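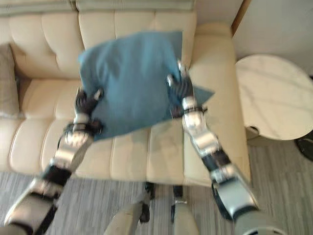

Home Reviews Robots Long-term tests Contact

Clirkex two-arm tidying package: long-term review

We ran the Clirkex package on a humanoid platform at our Urncombe flat from September onwards. It covers four household routines: table clearing, laundry transfer, door operation and soft furnishings. The first three worked to specification. The fourth produced the only fault serious enough to make us stop using the unit near people, and most of this review deals with it.

The soft furnishings routine picks up a cushion with both hands, lifts it clear of the seat, turns it and sets it against the sofa back. Force limits are set per hand. The software assumes that if both hands report contact, the object is held, and that if one hand loses contact the other should hold position while the first tries again.

The fault occurred on cycle 141. The right hand lost contact during the lift and the controller registered the loss correctly. The left arm, however, did not hold position. It carried on along its planned path at full speed, with the cushion in one hand, and struck the sofa arm. The retry on the right side started at the same time, so for roughly 2 seconds both arms were moving without any shared plan. The emergency stop worked when pressed. Damage was limited to a scuff on the upholstery and a split seam on the cushion.

The log gave the cause. Contact state is passed between the two arm controllers by a message with a 700 ms timeout. The message was late, the left controller treated its last known value as current, and 'held' remained true on that side long after it was false on the other. A stale value should trigger a stop. On the shipped firmware it triggers nothing, and there is no warning on the status page either.

We were able to repeat the fault 3 times by loading the network on purpose. On a wired connection with no other traffic it did not recur, but I would not regard that as a fix. The manual recommends a wired connection on page two and says nothing about what happens without one.

Our supplier, Mwakyusa of Plerville, replied within two days and sent a beta build. It shortens the timeout and halts both arms if the message is missed. Under the same network load it stopped cleanly each time – abruptly enough to drop the cushion, which is acceptable. The beta has to be installed by hand, and existing owners had not been told of it when this was written.

Otherwise the package is competent. Grip on soft fabric is good, set-up took an afternoon, and the arms are quiet. Placement accuracy on a sofa is fair; corners tend to end up folded under. The stop button is well made but mounted too far back to reach from the front, and we have added a second one on a lead.

Suitable for a lab or a supervised demonstration flat, with the beta build installed. I can't recommend it for an occupied home on the shipped firmware. The unit has gone back to supervised use only, with nobody seated within reach of the arms.

Reviewed 7 February 2020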